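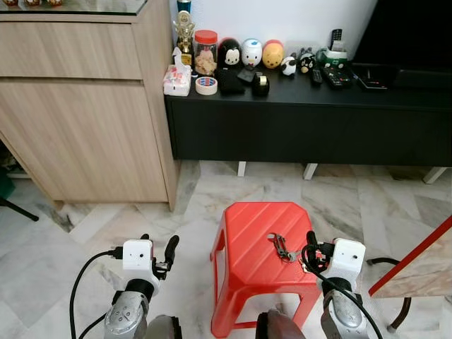

3. Planificación de la compra y presupuesto

Lea este apartado antes de cerrar el pedido. La guía da por hecho que el equipo Drurholm de dos brazos trabajará en una vivienda o en un local pequeño, con muebles corrientes y tareas de mesa: recoger llaves de un taburete, colgarlas, cambiar objetos de sitio.

3.1 Antes de pedir el equipo

1. Haga una lista de las tareas previstas y anote el objeto más pequeño que habrá que agarrar. Un manojo de llaves exige dedos finos; pida el juego estrecho (referencia 41) con el pedido inicial. Comprado después, se factura con gastos de envío aparte.

2. Mida el paso libre entre los muebles. Reserve 270 cm de fondo desde la pared hasta la parte posterior de la base. Las mesas plegables y las patas de silla que sobresalen cuentan como obstáculo.

3. Compruebe el suelo. Sobre baldosa pulida, añada al presupuesto el kit de apoyos antideslizantes. Sobre moqueta no es necesario.

4. Decida si comprará uno o dos brazos. La mayoría de los clientes de Caltville empezaron con uno y pidieron el segundo antes de terminar el año. El segundo brazo comprado por separado obliga a repetir la calibración completa, con la visita técnica correspondiente.

Nota: los cables de las pinzas son consumibles. Incluya 4 de repuesto para el primer año de uso diario.

3.2 Material de prueba

El material de prueba no se suministra con el equipo. Puede comprarse en cualquier ferretería y no conviene gastar mucho en él.

5. Prepare una superficie baja y estable. Un taburete de plástico sirve; el rojo se distingue bien sobre suelos claros.

6. Consiga un tablero rígido y ganchos pequeños de pared. Puede fijarlos con cinta durante las pruebas y pasar a una fijación definitiva cuando la altura esté decidida.

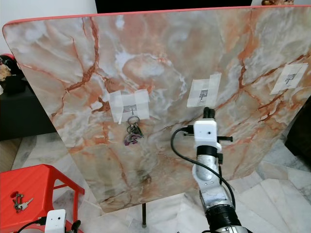

Deje separación suficiente entre los ganchos para que la pinza entre sin rozar el vecino, y reserve al menos 2 juegos de llaves viejas para los ensayos. No use las de la puerta de entrada.

Precaución: el tablero no debe moverse cuando el brazo lo toque. Si cede al empujarlo con la mano, sujételo por detrás antes de conectar la alimentación.

3.3 Partidas que suelen olvidarse

7. Instalación y primera calibración. Hettiarachchi las presupuesta por jornada, no por equipo — agrupe las visitas si compra más de una unidad.

8. Formación. Cuente con una mañana por operador. Eun-seong So, del servicio de Vevthorpe, recomienda formar como mínimo a dos personas por centro.

9. Ampliación de garantía. Debe contratarse con el pedido; los pedidos cursados a partir de junio llevan la tarifa nueva.

10. Envíe la hoja de planificación firmada junto con un croquis de la sala. Sin el croquis, la fecha de entrega queda sin confirmar.

Si alguna medida cambia después del envío, comuníquelo por escrito e indique el número de pedido.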